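Forum > Shop Floor > Automation and Robotics > Budgeting for a first bin-picking cell

ferrule_and_fume
Posted 8 May 2021

Small shop, steel bar offcuts, one very bored person feeding a saw. The boss has finally said the word "robot" out loud and I have until September to turn it into a capital request. I have a quote from Prondano for a complete cell and a much thinner quote from Skunex for a used arm with "integration by customer", which I take to mean me, on my weekends.

What do people actually forget to put in the budget? I've got arm, gripper, guarding, freight and training. The spreadsheet looks suspiciously tidy.

mitrebox
You've forgotten the cables. Dress pack, spare dress pack, and the labour to reroute it after the first one gets dragged across a sharp edge. Our quote had a line that said "misc. cabling" with a figure next to it that would have bought a decent lunch.

Also the bins. Everyone prices the arm to the last cent and then assumes the parts will arrive in something suitable. Ours came in eleven different kinds of tub, half of them dented by forklift. Standardising them was its own project, with its own meetings.

tailstock_terry
Go with the complete cell. You are paying Prondano to be blamed. That's worth real money the first time it stops on an afternoon shift.

sparky_in_lostetby
Disagree with the above. We bought turnkey (different outfit, won't name them, they know what they did) and every small change was a paid visit. Move the bin 6 centimetres to the left? Visit. New bar length? Visit, plus a report on the visit. We've since learned to do it ourselves, so we paid for the integration and then did the integration.

If you've got anyone on site who can teach points and read a fault log, buy the arm and spend the difference on the gripper. If you haven't, budget to grow one.

tailstock_terry
And when that person leaves for a job with better coffee?

sparky_in_lostetby
Then you're in the same spot you'd be in with turnkey, only with a cheaper robot.

ferrule_and_fume
This is going well. For what it's worth, the Skunex arm has 18 months of support if we buy the controller from them as well, and nothing at all if we don't. The controller is priced by someone who knows this.

duggan_line2
I did our request at the Duggan plant. Got knocked back the first time for having no trial money in it. Ask for a trial phase as its own line, before the big order. Bench, arm on loan or hire, a couple of bins, your real parts. Dirty ones, straight off the floor. Suppliers love demonstrating with lovely clean blocks sitting politely apart from each other, and then your stuff turns up lying against the bin wall where the fingers can't get either side of it.

Things I'd write down during the trial, because accounts will ask:
- how many picks fail, and where in the bin
- who clears it, and how long they're gone from their own job
- what the gripper does to the bin floor and walls
- floor space including all the bits that aren't the robot

My trial line came to $2264 plus our own hours. Best value in the whole file. It killed one gripper design before we'd paid for it.

mitrebox
Seconding the bits that aren't the robot. Controller, pendant, power, somewhere for the cables to live. The brochure shows an arm on a gleaming plinth. It never shows the carpet.

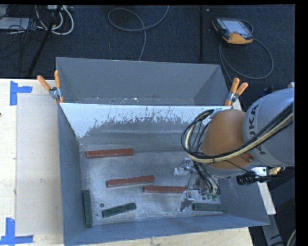
ferrule_and_fume
Should the gripper go in as part of the arm, or as a separate line?

duggan_line2
Separate line, with spare fingers underneath it as a line of their own. The arm will outlast several grippers, and if they're lumped together the next set of fingers looks like a cost overrun when it's just wear.

tailstock_terry
Agree with that one, to my own annoyance. Put the finger material in the description too. Our purchasing bloke swapped ours for a cheaper alloy and was very pleased with himself for a fortnight.

sparky_in_lostetby
And hold something back for the bins while you're at it. If the final position matters, a couple of clamps is fine for a trial but you'll want proper locators on the real thing. Cheap to make in-house, weirdly expensive the moment somebody calls it a fixture.

ferrule_and_fume
Right. Trial phase goes in first, gripper and fingers split out, bins and locators added, "misc. cabling" given a grown-up number. The spreadsheet is now properly ugly. Still torn between the two quotes, so I'll ask Prondano whether they'll do the trial and take it off the price of the cell.

tailstock_terry
They'll say yes and add it back under commissioning. Get it in writing.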